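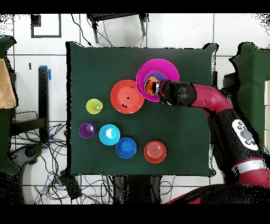 Ashok Tiwari commented on the draft that a nesting task has too many correct final states to be scored by hand, and asked that the scoring rule come before the results. It does now.

3.1 Rule
An episode is kept if every dish moved by the arm ends inside a larger one or on the cloth, upright. Episodes with a dropped dish are kept too, under a separate label.

3.2 Collection
The arm was driven by a person for every episode. Kgomotso Mtshali and Thulani Nkuna took turns as operator, changing over after 33 episodes. The starting layout was changed by hand between episodes. Colours were kept the same across the set, so the model may lean on colour more than shape - see section 5.

The final set, named Govwood, holds 2511 episodes. A further 63 were thrown out for lost joint readings.

3.3 Depth
The overhead view has black specks and ragged outlines where depth data is missing. Cloth edges and the arm itself are affected. We did not fill these gaps.
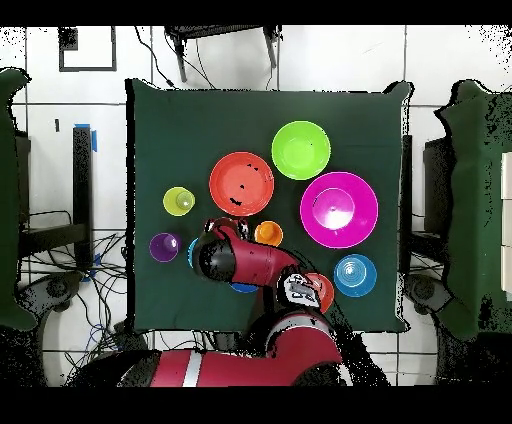

Why were failed grasps kept in the set? The policy needs to see recoveries, and most recoveries in our logs start with a failed grasp.

3.4 Split
The 2 operators appear in both the training and test portions. Layouts do not repeat between them.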